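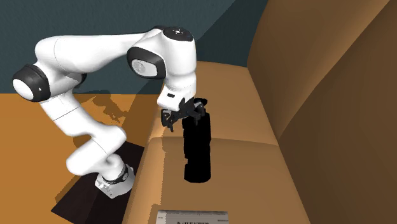
Xiuying Zheng

Projects > Student Reports > Second Year > Kinura

Print this page | E-mail to a friend

Kinura: an arm that tidies the sofa

I'd better start with the sofa, because the sofa is where the whole thing came from. My flat in Cukent has a sofa and no coffee table, so everything ends up on the seat: cups, remote controls, the paper, a flask. When we were told our second-year project had to be "a useful machine for a domestic setting" I looked up from the handout, saw the state of the cushions and that was that. Kinura is meant to sit on the floor next to a sofa, reach over the edge, pick things off the seat and put them somewhere more sensible.

I had 14 weeks and a budget of 300 pounds, plus a bench at Ladutik, the shared workshop behind the bus station. Sun-ja Ahn supervised. She'd warned me in our first meeting that I would want to start cutting metal straight away, and that I should do the simulator work first. I nodded and then spent the first weekend cutting metal. More on that later!

What I did in the simulator

I didn't have a design of my own worth simulating yet, so I borrowed a ready-made model of a white seven-jointed arm and stood it on a dark square pad on the floor beside a tan couch. The real Kinura is much smaller and has five joints, so you can't carry numbers straight from one to the other (I tried, see below), but the questions I had were about the job itself. Where should the base go? Should the gripper come in from above or from the side? How much does the height of the seat edge get in the way?

For the thing to be picked up I used a tall black cylinder, standing up on the seat. It's my flask, more or less. I started out with a lovely detailed flask, handle and everything, and the simulator slowed to a crawl, so it got simpler and simpler until it was just a dark blocky lump. There's a folded newspaper on the seat too. The paper isn't a target. I wanted a flat object lying near the upright one so that I'd find out if the fingers swept low on their way in.

The base took me longest to place. Put it too far out and the arm has to stretch right over the seat nearly straight, and then it has very little freedom left to turn the wrist. Push it up close and the lower part has to fold back away from the couch before the long upper link can come over the top. It looks uncomfortable, a bit like somebody trying to get a jar from behind them, but it's the position I kept. With the shoulder well back, the forearm can come down steeply over the seat and the gripper arrives pointing downwards.

Coming from above won quite easily over coming from the side. From the side the fingers had to travel low over the cushion, and any small error in height meant a fingertip in the upholstery. From above you've got the whole height of the cylinder to play with. You do need to get the splay of the two fingers right, though. Too narrow and one finger lands on the rim and pushes the thing over. I ended up opening them wider than felt necessary and closing only once the rim was properly between them.

I ran 2,000 attempts over five nights on the workshop computer, which everyone at Ladutik calls Ismail (it says so on a sticker on the lid, and it was called that before I joined). For each attempt the cylinder was moved a little and turned a little. 188 of them failed. I went through the failures in groups with a pot of tea and a spreadsheet, and the biggest group by far was one finger catching the rim on the way down. After that came cylinders placed close to the backrest, where the arm's planner gave up before moving at all. Only a handful touched the newspaper, and those were all from an early night when I'd typed the seat height in wrong.

I was very pleased with this. I wrote "finished with sim" in my log book and underlined it twice, and Sun-ja wrote "how soft is your sofa?" next to it in pencil.

How soft is my sofa?

Very. The couch in the simulator is a solid block as far as the physics goes. It has a smooth seat with a slight slope, the cylinder stands on it nicely, and nothing sinks. My own sofa is the sort you have to be helped out of. Stand a flask on it and it leans, and when you press down on it even slightly it leans in a new direction.

I tried to add softness to the simulation in week six. I gave the seat a springy surface and the cylinder started to buzz, then hop, then left the room through the wall. I spent four days on that, which I regret, and then went back to the rigid seat and dealt with softness on the real machine instead. If I did this again I'd fake it by tilting the cylinder at random at the start of each attempt, and leave the springs alone.

The build

Kinura has a plywood base with a paving slab bolted underneath (the slab was free, thank you to whoever left it by the bins), aluminium tube for the two long links and printed brackets at the joints. Remember the metal I cut on the first weekend? All of it was too short. I'd measured to the front edge of the seat and forgotten that the arm has to go up and over before it comes down. Two tubes wasted, and the first entry in the costs table is now a bit embarrassing.

The servos ate most of the budget. I bought stronger ones for the shoulder and elbow and cheap ones everywhere else, and the cheap wrist servo is the weakest thing about the machine. It twitches when it's holding still. I wrapped it in foam to stop the noise, then it overheated, so I unwrapped it again.

The gripper has two fingers, printed in black, with bits of bicycle inner tube glued on the inside. The first pair was too smooth and the flask slid straight through, slowly, like a lift going down. The rubber sorted that out in one evening. I also added a little foam block between the fingers that touches the lid and stops the arm going any lower, and that has helped with the leaning more than any of my code. It steadies the flask from the top while the fingers close.

Testing was done on an old two-seater in the corner of Ladutik. People kept sitting on it. I ended up making a sign, and then people moved the sign and sat on it, so most of my proper results are from before nine in the morning.

With the flask standing up and nothing near it, the real arm is good enough that I'd show it to my mum. It's slow. With the flask leaning it does worse, and with the flask lying down it can't do anything at all, as I never wrote that part. Newspapers are beyond it. I did once get it to pick up a remote control, and haven't managed it again.

What I'd change

A better wrist servo, first of all. Then longer fingers, and a base that clamps to the sofa leg so I can leave the slab at home. It weighs a ton and I carried it on the bus twice.

I'd also like to go back to the simulator with a model of my own arm in it. Sun-ja thinks most of my trouble near the backrest comes from having only five joints, and that I could have spotted it months ago by locking two joints on the big white one. She's probably right. It's about an afternoon's work and I've put it at the top of the list for the autumn.

The drawings, the log book scans and the failure spreadsheet are in the project folder at Ladutik, second shelf, in the green box. The code is on Ismail under my initials. Please don't run the script called sofa_springs.

3 comments | Shared 14 times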